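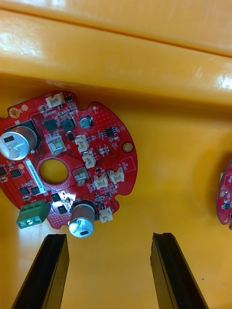 Hello Elis, hello all,

Sorry for the slow answer, I wanted to give both sets of fingers a proper go before saying anything.

Elis Jenkins wrote:
> Has anyone tried the Basum fingers against the long Magnusson
> ones on round boards? Ours keep catching the capacitors, and I'm
> wondering whether to blame the fingers or the wrist camera.

I'd look at the fingers first, I think. We ran 46 picks with each on the round red boards, and the Basum pair dropped four while the Magnusson pair dropped three, so there's very little in it. What did help was coming in well clear of the tall capacitors — the scalloped rim gives you plenty of places to hold, bless it. The yellow bins do throw up lovely bright streaks from the lights, and I'd be glad to hear how other people cope with those.

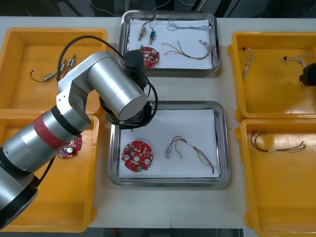

Bins at the sides, steel trays lined with paper in the middle.

Wire harnesses are another matter and I'll write about those separately, once I've got the Makar controller to stop sulking. Do send me your finger settings if you have them handy, Elis!

All the best,
Bianka Simon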